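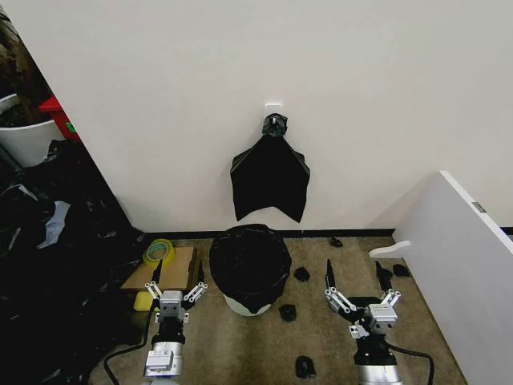

Water Gilding and Oil Gilding on Small Frames
Student project report, Decorative Arts Workshop, Velluvthorpe
Hemant Tripathi
26 November 2020

Aim
The project compared two ways of gilding a carved wood frame. Dealers often describe a mirror only as "giltwood," and I wanted to know how far the method changes the look of the finished piece.

Materials
Two basswood frames with a simple leaf molding, rabbit-skin glue, gesso, red bole, Brarex oil size, loose gold leaf, an agate burnisher, and sandpaper in 200 and 400 grit.

Method
Both frames were sized with glue and given eight coats of gesso. The gesso was sanded with 200 grit, then 400. Frame A got four coats of red bole and was gilded with water and a little alcohol, then burnished on the high points. Frame B was sealed with shellac and gilded over oil size.
The leaf tore easily on the inner curves of the molding – mostly on Frame A – and those spots had to be patched. I used more than 248 pieces of cut leaf in all. 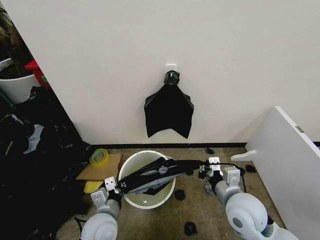
Results
Frame A took a bright polish on the raised leaves, and the red bole showed through at the corners where I had rubbed it back. Frame B had an even, softer shine and could not be burnished. It took much less time.
My supervisor, Solange Perron, compared both with a French pier mirror in the Bhardwaj collection and thought Frame A was closer in color.

Problems
The first batch of gesso was too hot and left pinholes. I scraped it off Frame B and started over. The bole on one side of Frame A is still too thick.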